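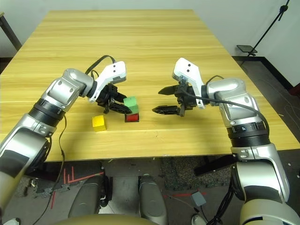
Bheki Oosthuizen

About Darnero

Darnero makes building blocks for children, and has done so since 2000, when I left a sensible job in office furniture to sand cubes in a rented garage. My family took the news well. My mother asked whether the world was short of cubes. I said it was short of good ones, and she has been repeating this to her friends ever since in a voice I don't care for.

We sell blocks. If you came looking for blocks that sing, light up, connect to a phone or teach your toddler to code, there are plenty of companies who would be happy to see you. Ours sit on a table until somebody picks them up. Then they go on top of each other, or they fall over, and both of these are considered correct use.

How we got here

The first set had 23 pieces. People assume there's a theory behind that. I had bought enough wood for 24 and dropped one down a drain. By the time I could afford to replace it the labels were printed, and by the time the labels ran out the customers had gotten used to it. It is still our best seller. Every January we get a few letters from parents who have counted and would like the missing block, and we send them one, so there are now a fair number of 24-piece sets in circulation. Collectors may do with this information what they like.

In the early years everything was left plain. I had strong opinions about natural finishes and would share them at craft fairs with anyone who stood still. Then my business partner, Maluleke, who handles the money and therefore the truth, pointed out that children kept walking past our stall to get to the one selling red things. We bought paint that week. Yellow came first and remains my favorite. It took us longer to get right than all the other colors put together, and it still shows every fingerprint.

The company name doesn't mean anything. I wanted Oosthuizen & Maluleke, which didn't fit on the side of a cube.

What makes a decent block

A cube has 6 faces and they should all agree with each other. That's most of the job. If one edge is a hair long, you won't see it, but the tower will know by the fourth story and so will the child, who will blame herself or her brother. We measure every block before painting and again afterward, because paint has thickness, a fact I learned by shipping an entire batch without knowing it.

Corners are a long argument. Too sharp and somebody's uncle steps on one barefoot and writes to us. Too round and the blocks roll around like fat dice and nothing will stand. We settled on a corner that still hurts the uncle, but only a little.

We also spend a lot of time on tables. You can't judge a stack on a bad surface, and I have watched perfectly good blocks get the blame for a wobbly leg. A plain, light wooden top is what we like best for trying things out. Nothing fancy, just flat, with enough space that a tumbling block has a chance of stopping before it reaches the floor. Carpet is the enemy. We know most of our blocks end up living on carpet and we have made our peace with it, mostly.

The workshop

We're at the back of the old Astier building, on the ground floor, past the loading door. Astier made hat boxes, and the place still has the long windows and the drafts they went in for. Cutting and sanding happen on the left, painting on the right, and in between is a curtain that keeps the dust out of the paint on good days.

Visitors are welcome in the afternoons. Ring the bell twice, since one ring sounds exactly like the sander. The seconds bin is by the door - slightly wrong blocks, sold by the bagful, and very popular with people who have doorstops to think about. You can take as long as you want choosing. Maluleke's record for a single customer is most of a working day, and he bought four.

Repairs and returns

Send us anything we made, in any condition. We repaint for the price of postage. Tooth marks can be sanded out, though a surprising number of parents ask us to leave them in. We cannot do anything about blocks that have gone down heating vents, but you have our sympathy, and we'll match the color on a replacement if you tell us which year you bought the set. Faded yellow is the hardest. Please send a neighbor from the same box so we can see what it has turned into.

Order number 3718 - if this is you, your parcel came back to us again and we still have it. It's on the shelf over the kettle. Please call.

Working with us

We don't have openings at the moment. When we do, the notice goes up on this page and on the loading door. Steady hands help, and so does not minding yellow.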